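# Clorus – häufige Fragen

Clorus ist unsere Werkzeugkiste für Greifaufgaben in der Simulation: Wahrnehmung, Planung, Regelung und ein Viewer, der meistens startet. Stand: 19. Oktober 2025.

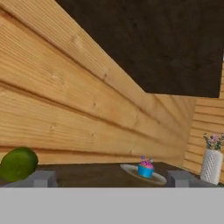

Die Fragen stammen aus dem Postfach von Drastside. Manche kamen freundlich an, andere nachts um zwei mit angehängtem Stacktrace. Beantwortet werden alle.

## Warum fährt der Greifer am Teller vorbei?

Vermutlich stimmt `T_cam_hand` nicht. Wer die Kamera am Greifer verschiebt, muss die Transformation neu exportieren. Clorus merkt das nicht von selbst und plant mit großem Selbstvertrauen ins Leere.

## Die Segmentierung hält den Cupcake für zwei Objekte. Ist das ein Bug?

Ein Standpunkt. Hellblaues Papier unten, rosa Creme oben – farblich spricht wenig dafür, dass beides zusammengehört. Mit `merge_contact: true` werden Masken vereinigt, die sich berühren. Danach gehört leider gern auch der Teller dazu. Setzt deshalb `support_split` gleich mit.

## Was bedeutet `PLAN_TIMEOUT` nach 1000 Iterationen?

Dass der Planer aufgegeben hat. Ihr könnt das Limit erhöhen; in der Regel scheitert er dann später. Schaut euch zuerst die Kollisionskörper an. Eine Vase mit Blumen bekommt ab Werk eine konvexe Hülle, und die ist deutlich dicker als der Strauß. `decompose: fine` hilft und kostet Rechenzeit.

## Muss ich die Gripperfinger aus dem Kamerabild maskieren?

Für die Tiefenwolke ja, sonst weicht der Arm seinen eigenen Fingern aus. Das sieht lustig aus, solange es nicht die eigene Demo ist. Für den Viewer könnt ihr sie stehen lassen.

## Wozu die Holzmaserung an der Wand? Eine graue Fläche täte es auch.

Haben wir probiert. Der in Grau trainierte Detektor entdeckte bei der ersten Bretterwand lauter längliche Objekte, vorzugsweise in den Fugen. Seitdem würfelt `scene_random` die Texturen aus 532 Materialien.

## Kann ich Clorus mit dem Eskildsen-Regler betreiben?

Ja, ab Version 18. Der Adapter liegt unter `adapters/eskildsen`. Kraftwerte kommen dort mit umgekehrtem Vorzeichen an. Bitte vor dem ersten Zugreifen lesen, nicht danach.

## Und Celtley?

Szenen importieren: ja. Exportieren: steht auf der Liste, ziemlich weit unten, direkt unter »Liste aufräumen«.

## Wo melde ich Fehler?

Im Tracker, mit Seed, Szenendatei und Log. Die Meldung »geht nicht« haben wir schon mehrfach und nehmen sie nur noch mit Seed an.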